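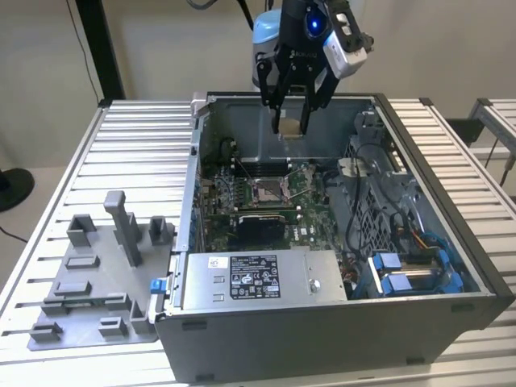 The night Teltton took the courthouse records from Billow: what do we really know?

Home Forums County History Members Search Log in

Last updated: Thursday

**creekbottom_kid**
I have been reading up on the county seat fight between Billow and Teltton for most of the winter and I can't stop talking about it at home, so now it's your turn!

For anyone new to this, Billow had the county seat first. It had a log courthouse, a well and a pretty good tavern. Then the railroad picked the other side of the river, Teltton grew up around the depot in no time, and by the next year Teltton wanted the courthouse too. There was a vote. Teltton won it by 26, Billow said the count was crooked, and the county clerk refused to move a single book. So one night in December a bunch of Teltton men crossed the ice with 2 wagons, loaded up the deed books, the tax rolls and the clerk's desk, and had everything in the back of the Saxena Hotel by breakfast.

That's how I always heard it, anyway. What I want to know is how much of it holds up. Did they really go over the ice? Was anybody home in Billow? And what happened to the desk??

**platmap**
Great topic. The wagons are solid. The livery in Teltton billed the county for them afterward (the nerve!) and the bill is in the commissioners' minutes. It's listed as "two teams and wagons, one night," right between a bridge repair and a wolf bounty.

The ice I'm less sure of. It was a warm early winter by every diary I've read, and a wagon full of deed books is heavy. I think they used the ford above the mill.

**ferrywoman**
The ford would add hours though. My family farmed on the Billow side and the story there was always ice, with one wagon going through on the way back and a whole box of marriage records getting soaked. I've seen the marriage book from that period, and it has a brown tide line across the bottom third of every page. Gorgeous old thing, by the way. Go see it if you haven't.

**platmap**
The basement where those books were kept flooded at least once later on. A stain tells you the book got wet. It doesn't tell you when.

**ferrywoman**
Sure, but then why is the deed book from the same shelf clean?

**platmap**
Different shelf, maybe? We don't know how they were stored. I'd love for it to be the river, I really would.

**oldtype**
Jumping in on the vote, since I think it gets skipped over. Billow's complaint wasn't crazy. The Teltton precinct turned in 101 ballots and the voter roll for that precinct had 100 names on it. One too many! Billow made a huge noise about that extra ballot, and for years afterward people there would call any stranger at a picnic "the hundred and first man." My great-aunt still used it for someone who turned up for dinner without being asked.

Of course, taking away one ballot doesn't change a margin of 26. And a turnout of every last voter on the roll is the part that should have raised eyebrows. Not one person sick, or out of town, or just not bothered?

**creekbottom_kid**
I had never heard "the hundred and first man" before and I am going to use it constantly.

**graincar**
Going to disagree with the mood here a little. Everyone tells this as a theft. The vote had been certified, the commissioners had ordered the move, and the clerk was sitting on public records that people needed. You couldn't record a deed for nearly two months. If you were a family trying to prove up on land, the clerk was the one holding you up. Teltton went and got what the county had already been told to hand over.

**ferrywoman**
In the middle of the night?

**graincar**
Would you have gone at noon? The Billow men had said in print that they'd meet any wagon with shotguns.

**oldtype**
They said it in one paper, and it was a paper that also said the Teltton depot was haunted. I wouldn't lean on it too hard. Both towns' papers were having the time of their lives. The Billow editor ran a black border on the front page for a month and printed an obituary for the courthouse, "survived by one well." The Teltton paper answered with a birth notice giving the weight of the deed books. I laughed out loud at the microfilm reader.

**graincar**
Fair. But the commissioners' order is real, and it's dated before the raid.

**platmap**
It's dated before. It's also entered in the minutes after, in different ink, squeezed in at the foot of a page. I'm not accusing anybody! I'd just like someone who knows handwriting to take a look.

**graincar**
I hadn't seen the original, only the typed copy. Okay, that's interesting. I still think the clerk was in the wrong.

**cemska_reader**
Has anyone here used the Cemska? It was the little Bohemian farmers' weekly out of the south end of the county, and it hardly ever gets quoted because so few people have gone through it. I read Czech slowly and with a dictionary, so take this with some care, but there's a long letter in it from a farmer who was sleeping at the Saxena Hotel that night on his way to sell hogs. He says he was woken up before light by men carrying furniture up the back stairs, that they were very cheerful, and that their boots were wet to the knee.

Wet to the knee! I read that line four times.

**ferrywoman**
OH that is wonderful. Wet to the knee is a wagon through the ice!

**platmap**
Wet to the knee is a ford.

**creekbottom_kid**
You two are the best thing about this forum.

**oldtype**
Does he say anything about a desk? "Carrying furniture" is a great sign.

**cemska_reader**
He does. He says it got stuck at the turn of the stairs and they took the legs off. After that he goes back to hog prices for two columns. I can type up the part about the hotel with my translation next to it if people want it. I'd be glad to have a better Czech reader check me, as there's one word that could be "desk" or "counter."

**creekbottom_kid**
Yes please, type it up!

And about the legs. There's a long low desk in the back room of the Teltton library that has always looked odd to me, with legs that don't match the top. I figured somebody had fixed it on the cheap. I'm going over there to look underneath it.

**graincar**
Check for a county mark on the inside of the drawer. A lot of the office furniture was branded. If it's there I'll buy you lunch, and I'll still say they had every right to carry it off.

**ferrywoman**
If it's there, Billow would like it back.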